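Zweihändige Demonstrationen segmentieren: Greiferöffnung statt Bildmerkmale

9. März 2024

Im November hatte ich angekündigt, die Zahlen zur Segmentierung nachzureichen. Das hat gedauert, vor allem wegen der Nachannotation. Der Code liegt noch im internen Repository von Putora; eine bereinigte Fassung folgt, sobald die Pfade nicht mehr fest verdrahtet sind.

Ausgangslage

Der Datensatz Wakby umfasst 4000 Demonstrationen mit zwei handgeführten Greifern, alle in Wohnräumen aufgenommen. Nach dem Aussortieren von Sequenzen mit Trackingverlust oder fehlender Zeitsynchronisation bleiben 3745. Jede Sequenz soll in Abschnitte zerlegt werden, auf denen sich kurze Teilstrategien trainieren lassen: Annähern, Greifen, Transportieren, Ablegen, jeweils getrennt für links und rechts.

Das bisherige Verfahren (Long, nach dem Projekt, aus dem es stammt) sucht Schnittpunkte in den Bildmerkmalen der Handgelenkkameras. Ein Schnitt wird gesetzt, wenn der Abstand aufeinanderfolgender Merkmalsvektoren eine Schwelle übersteigt. Bei aufgeräumten Tischen funktioniert das brauchbar. In Wohnungen reagiert der Abstand stark auf alles, was hinter dem Objekt liegt. Eine kleine Drehung des Handgelenks bringt Kühlschrank, Tüten und Stühle ins Blickfeld, und der Detektor meldet einen Übergang, obwohl der Greifer sein Objekt unverändert hält.

Am deutlichsten ist der Effekt beim Einräumen einer Geschenkschachtel. Ein verknotetes Karotuch klemmt zwischen den gerippten blauen Fingerauflagen, der zweite Greifer hält eine Karte, und beide sind nah an der offenen Schachtel. Für die Segmentierung zählt an dieser Stelle nur, dass beide Backenpaare belegt sind. Der Bilddetektor kennt diese Größe nicht.

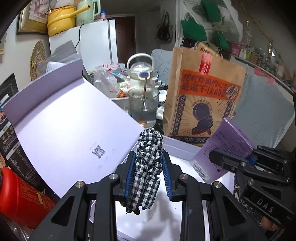

Verfahren

Pondau, so der Arbeitsname, verwendet als Primärsignal die Öffnungsweite beider Greifer. Sie wird mit einem Medianfilter geglättet und numerisch abgeleitet. Ein Kandidat für einen Schnitt entsteht, wenn die Ableitung nach einer Bewegung wieder gegen null geht und dort mindestens 300 ms bleibt. Kürzere Plateaus werden verworfen; sie stammen meist vom Nachfassen.

Weicher Stoff verlangt eine Sonderbehandlung. Die Backen schließen bei Textilien in zwei Phasen, erst schnell bis zum Kontakt, dann langsam unter Kompression. Mit einer festen Schwelle auf der Öffnungsweite wird die zweite Phase als eigener Griff gezählt. Deshalb läuft die Schwelle relativ zum Minimum der jeweiligen Schließbewegung.

Die Bildmerkmale bleiben als Sekundärsignal erhalten, allerdings nur auf einem Ausschnitt zwischen den Fingerspitzen. Sie entscheiden, ob ein Plateau als Griff mit Objekt oder als leeres Schließen gilt. Die Kandidaten beider Hände werden erst danach zusammengeführt. Eine frühere Version hat die Signale vor der Schnittsuche addiert. Das war ein Fehler: Gleichzeitiges Öffnen links und Schließen rechts hebt sich dann teilweise auf.

Auswertung

Als Referenz dienen 433 von Hand segmentierte Sequenzen. Hanna Olszewski hat sie annotiert, ohne die Ausgaben der beiden Verfahren zu kennen. Die strittigen Fälle haben wir gemeinsam durchgesehen und dabei die Definition von »Ablegen« noch einmal geändert. Maßgeblich ist jetzt der Beginn des Öffnens, vorher war es der Abstand zum Objekt.

Auf diesem Teilsatz setzt Pondau deutlich weniger überzählige Schnitte als Long. Der Gewinn konzentriert sich auf Sequenzen mit vollem Hintergrund. Bei leerer Tischfläche liegen beide Verfahren so dicht beieinander, dass ich daraus nichts ableiten würde.

Schwächer ist das Ergebnis bei dünnwandigen Schachteln. Wird eine kleine Faltschachtel hochkant gehalten, ändert sich die Öffnungsweite unter leichtem Druck kaum vom Kontakt bis zum festen Griff. Der Schnitt ist dann zwar vorhanden, seine zeitliche Lage streut aber.

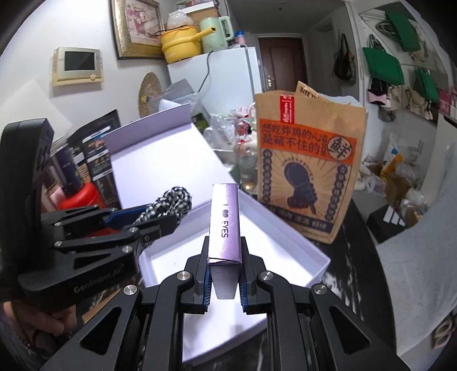 Eine Kraftmessung in den Fingern würde das Problem vermutlich lösen, steht für die vorhandenen Sequenzen aber nicht zur Verfügung. Ich habe stattdessen versucht, die Schnittlage über die Verformung der blauen Auflagen im Kamerabild zu korrigieren. Bei seitlichem Licht klappt das, bei Gegenlicht gehen die Rippen im Rauschen unter. Diese Korrektur ist in der aktuellen Version abgeschaltet.

Offen ist außerdem die Übergabe von einer Hand in die andere. Kurzzeitig halten beide Greifer dasselbe Objekt, und das Schema mit getrennten Spuren kennt dafür kein Label. Zurzeit werden solche Abschnitte als zwei überlappende Griffe geführt. Hanna plädiert für eine dritte Spur, ich für ein Zusatzattribut an den bestehenden Schnitten. Bis das geklärt ist, bleiben die Übergaben aus dem Trainingssatz heraus.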